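4.2 Reflected glare on horizontal work surfaces

The ratings in Section 4.1 covered direct glare only, meaning discomfort from a lamp in the line of sight. Reflected glare was scored separately. It was more common in the kitchens we visited, and fewer staff complained of it. A worker who looks down for most of a shift rarely faces the ceiling fixtures but sees them all day in counters, pans and the lids of storage bins.

We collected 2,023 surface ratings in 15 kitchens. Each rating was made from a normal standing position at the counter, with the overhead lights at full output and the blinds closed. Surfaces were grouped by finish (matte, satin, gloss) and by lightness (dark, medium, pale). Metal items were entered under their own code whatever their finish, and coated pans were rated on the coating. Where a surface showed separate bright points, the rater marked it "clustered"; where it showed a single smooth patch, the rater marked it "diffuse." Figure 6 shows clustered highlights on the pale floor of a shallow metal-rimmed tray.

Figure 6. Clustered highlights, lower left of tray floor.

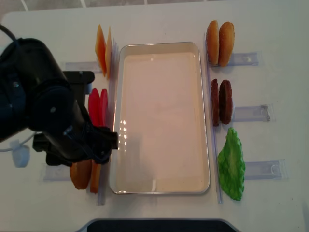

Diffuse patches were rated as less disturbing than clustered ones in every lightness group. The difference was largest on dark gloss counters and smallest on pale satin ones. On pale surfaces the contrast between highlight and background is low, and several raters changed their score on the second pass. We kept both scores and used the mean. Agreement between raters was acceptable for gloss and poor for satin, so the satin results should be read with care.

Lamp position mattered more than lamp output. In the Prembridge kitchens the fixtures run in a row directly over the counter edge, and highlights fell inside the main working area. In the Ilell kitchens the row is set back toward the aisle. The mirror angle at the counter shifts by around 20 degrees, which moves most highlights out of the area where food is cut and weighed. Lowering output at Prembridge reduced the scores slightly but brought the light level on the cutting boards below what the staff would accept. Diffusing covers, tested in May on 2 fixtures, turned clustered highlights into diffuse ones and left the light level nearly unchanged.

White tabletops were treated as pale satin unless the rater noted otherwise. Objects lying on them were rated apart from the table, and small glossy items were left out of the totals.

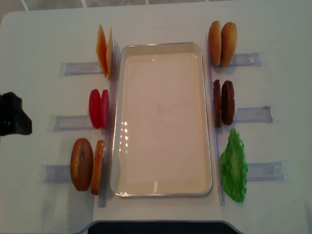 Waldemar Kołodziej has objected that leaving out small items biases the totals downward, as a worker's eyes rest on the item being handled and seldom on the bare counter. He would weight each surface by viewing time. We agree that this would be the better measure, but viewing time was not recorded, and estimates made after the fact would depend heavily on the task. The unweighted totals are therefore given in Table 3, with metal items listed on a separate line.

Related items
Lamp covers and cleaning intervals in the Nukari kitchens
Counter height and neck angle: a short survey
Rating scales for reflected glare

Last updated 07/09/2018 | Contact the editors | Copyright held by the authors | Back to top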